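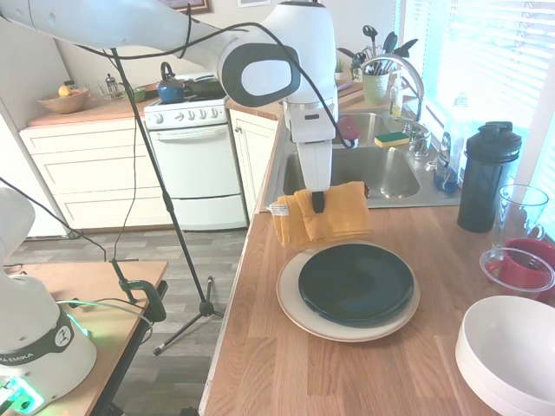 Reicht es, wenn der Arm selbst zertifiziert ist?
Dafür müsste auch die Anwendung beurteilt sein: Greifer, Gegenstand, Umgebung und die Leute, die danebenstehen. Ein Zertifikat für den Arm sagt über das Abtrocknen in einer Küche erst mal wenig.

Ich schreibe das, weil mir diese Woche wieder jemand einen Prospekt von Flanley geschickt hat. »Sicher ab Werk.« Was heißt das bitte, wenn der Käufer vorn dranschrauben darf, was er will?

1/ Die Risikobeurteilung
Mir liegt der Leitfaden von Evley zur Hausarbeit mit Roboterarmen vor, 79 Seiten, Stand 28.3.26. Der Küche gehören davon 12. Der Rest ist Industriehalle mit ausgetauschten Wörtern, einmal steht sogar noch »Werkstor« drin.

2/ Das Geschirr
Teller kommen im Leitfaden als »starre Last« vor. Dass sie kaputtgehen und dann Scherben auf der Arbeitsplatte liegen, wird mit keinem Satz behandelt. Rüdiger Reinholz hat das schon im Juni angemerkt. Antwort von Evley: Man nehme den Hinweis auf. Aha.

3/ Das Tuch
Stoff ist der unangenehmere Fall. Er hängt, er verdeckt, er bleibt an Kanten liegen. Wer mit einem gefalteten Tuch auf einen Teller drückt, sollte vorher festgelegt haben, wie viel Kraft dabei erlaubt ist, und zwar schriftlich und mit Messprotokoll. Ein gelbes Geschirrtuch auf dunkelgrünem Teller sieht harmlos aus. Als Nachweis taugt das nicht.

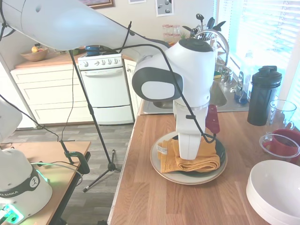
4/ Kabel und Stative
Mein Lieblingsthema, leider. Für jede feste Anlage gibt es Vorgaben zur Kabelführung, und sobald »Versuchsaufbau« an der Tür steht, gelten sie angeblich nur noch sinngemäß. Ein Stativ mitten auf dem Küchenboden gehört in die Beurteilung, genauso wie die Klemme am Tisch. Stolpern ist banal und steht deshalb nirgends.

5/ Die Zahlen
Pillay wirbt mit fast 2.000 Durchläufen ohne Vorfall. Indira Murthy hat nachgefragt, was dort als Vorfall zählt. Nur Personenschaden. Runtergefallene Teller – kein Vorfall. So bekomme ich auch eine schöne Statistik hin.

6/ Was ich gern hätte
Eine Freigabe pro Aufgabe, mit Namen darunter. Eine Liste der Gegenstände, für die sie gilt. Neue Beurteilung bei neuem Greifer, auch wenn es lästig ist. Und den Not-Halt dort, wo man beim Spülen mit der Hand hinkommt. Wer den Entwurf von Temivdale kennt: Abschnitt zwei geht in die Richtung, der Rest ist wieder Prosa.

Falls jemand von Evley mitliest, die Frage zu den Scherben ist weiterhin offen.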